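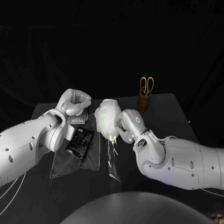 **Filme estirável: revisão da norma interna de acondicionamento**

A partir de setembro, o armazém de Drelimholm passa a usar filme de 12 micrómetros nas encomendas de peça única. A espessura anterior mantém-se nas paletes mistas e em tudo o que siga por via marítima. A alteração resulta dos ensaios conduzidos por Oanh Tiêu na linha da Pondov, com 300 volumes expedidos em percurso rodoviário normal.

O critério de aceitação foi a integridade da película à chegada. Contaram como falha os rasgos com mais de 43 milímetros e qualquer abertura junto às arestas. As dobras e a perda de brilho não foram contabilizadas. 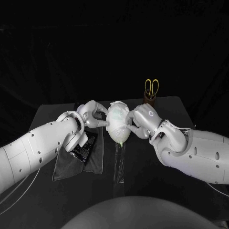 O filme mais fino exige maior sobreposição entre voltas. A tensão da bobina deve ser regulada no início de cada turno e registada na ficha Gevwood, coluna C. Bobinas guardadas abaixo da temperatura indicada pelo fabricante ficam 12 horas na sala antes de entrarem em serviço — a aderência a frio continua a ser o ponto fraco deste material.

Nos têxteis, o saco interior mantém-se obrigatório e fecha-se sem fita adesiva. 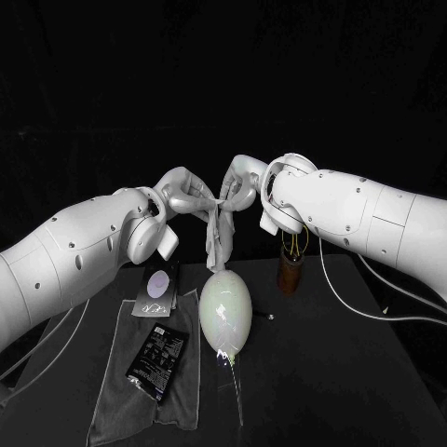 As etiquetas Zervas aplicam-se sobre a última volta, nunca entre camadas. Os leitores do cais 2 falham com a etiqueta coberta, sobretudo no turno da tarde.

O stock da espessura antiga, 200 bobinas, fica reservado às paletes. Pedidos de exceção até quinta-feira, ao cuidado de Oanh Tiêu, com o código do artigo e o destino.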